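How to Read a "Viewers Furious" Story Without Getting Taken In

Every big TV competition ends the same way. Somebody wins, somebody cries, and by breakfast there are a dozen stories saying the audience is in uproar. I wrote these stories for an entertainment site for a few years and I've been picking them apart ever since. Most of them are built from very little. With a bit of practice you can check one in the time it takes to drink a coffee.

I'll use one case all the way through, the finale of the dating contest Torklow, which was supposed to have ended in a "complaints storm."

What you need

The story itself, a search engine, and the regulator's or network's own complaint page if it has one. A second window helps. You don't need an account anywhere.

Step 1: Find the number and write it down

Skip the headline. Skip the first two paragraphs too, as they will only be the headline again in longer clothes. Look for the first actual figure. In the Torklow coverage it was 540 complaints, and it didn't turn up until paragraph four.

If there's no figure at all, you can stop. "Fans flocked to social media" with no number attached means a writer found three posts and had a deadline.

Step 2: Ask what the number counts

This is where most of these stories fall over. A complaint total can mean any of the following:

Complaints about one episode
Complaints about the whole season so far
Complaints to the regulator
Complaints to the network
Complaints to both, added together by someone who shouldn't have

For Torklow, the 540 covered the full run. The finale on its own drew 231. Two sites used the bigger number next to a picture of the winning couple and let readers join the dots. I can't tell you whether that was sloppy or deliberate. The result is the same for whoever reads it.

Check the wording around the figure. "The show has received" is a season number until proven otherwise. "The episode received" is better, but go and look anyway.

Step 3: Ask what people complained about

A total tells you people were annoyed. It doesn't tell you why. Regulators often publish a short reason next to each entry, and the reason has a way of going missing between their page and the article.

When I went through the Torklow entries, a good share of the finale complaints had nothing to do with who won. People objected to the voting window closing early in one region, and to a joke the host made about a contestant's mother. Those got swept into "fury over the result" because the result was the thing people were searching for.

If the story gives only one reason, and it happens to be the same as the headline, be suspicious.

Step 4: Trace the quotes

Copy one of the quoted fan posts and paste it into a search with quotation marks around it. Then look at three things: when it was posted, how many people responded to it, and whether it's about this show.

I'm serious about the last one. A quote in the Torklow pile ("worst ending I have ever sat through") was posted in January, months before the finale, and was about a cooking contest called Tilance. Somebody had typed "worst ending" into a search box and taken the top hit. Four other sites then copied it from the first.

Don't expect to find every post. People delete them. But if you try five and can't find any, that tells you something about the article.

Step 5: Put the number next to the audience

Small numbers look big when they stand alone. Find the viewing figure and put them side by side. You'll usually have to get it from a different article, because the one you're reading has left it out.

As a rough habit, I don't take much notice of any reality show total under 2,000 unless the complaints are about somebody being harmed. That's my own line, and you can draw yours somewhere else. A big show can pick up several hundred complaints over a haircut.

Compare with last year as well. The previous Torklow finale got 664 complaints and hardly anyone wrote about it, because a royal baby or something was filling the pages that week. So the "storm" was a drop of more than half. I didn't see that in a single piece.
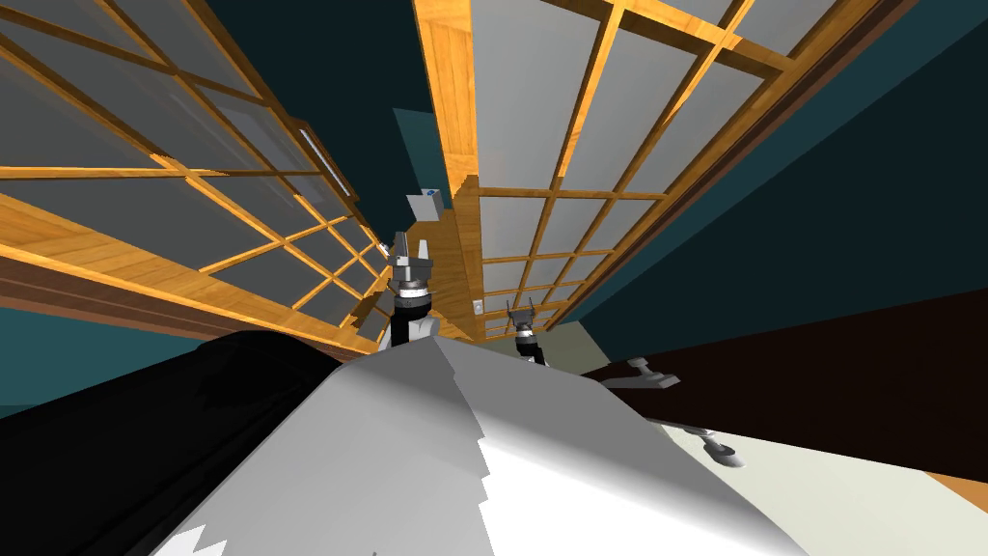 Step 6: Look for who gains

Shows like being talked about. A network that's truly worried about complaints goes quiet, or puts out two stiff lines and leaves it there. A network that sends out a cheerful statement about "passionate viewers" is enjoying itself.

The Torklow statement came with a trailer for the reunion special. Make of that what you like.

Watch for polls as well. Ruggiero, the fan app, ran one asking whether the wrong couple had won, and the share saying yes was quoted all over the place. The question had two possible answers, "Yes" and "Yes, obviously." I took a screenshot. Treat any poll as decoration until you've seen the question as it was put to people.

Step 7: Check back in a month

Hardly anyone does this one, me included when I was being paid by the story. Complaints get assessed. Most of the time the regulator decides there's nothing to look into, and it says so in a line on its page that gets no headline anywhere. Set a reminder if you care about the outcome.

Problems you may run into

The article links only to itself. Plenty do. Try the show's name with the word "complaints" and sort by oldest. The earliest story usually has the most honest wording, before everyone else improved it.

The figure differs from site to site. Look at the times they were published. Totals go up for a few days after a broadcast, so a morning story and an evening story can both be right.

The source is a "show insider." You can't check this, so don't count it. Keegan Harawira, who edited me for two years, used to cross these out with a marker, and then his boss would put them back in.

The story was corrected. Scroll to the bottom. On the Faltex gossip pages the corrections sit under the newsletter sign-up, in gray, and the headline normally stays as it was.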